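Chapter 6
When the Gripper Says It Has It 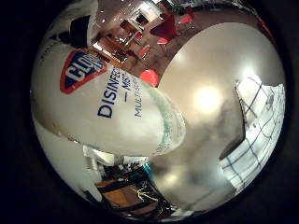

Figure 6.1 Gripper-side view of a finger pad against a bottle of disinfecting mist.

Most student teams arrive at this chapter with a demo that works. Be suspicious of it. The Plorneo class project asks for a hand that can pick up household items, and the reports that come in tend to quote one proud number. A team that logs 600 grasps of the same bottle, from the same spot on the same table, has learned very little about grasping. Turn the bottle a little and the number may fall apart.

Contact is also a weaker claim than it sounds. Look at Figure 6.1 and ask what you could prove from it. The pad touches the bottle. Would it hold through a lift? A single view cannot tell you.

In this chapter you will take apart the Hirko club's log of nearly 700 attempts, 49 of which were dropped from the final report as "setup errors." Decide for yourself whether they were. Before reading on, write down what your own team counts as a success.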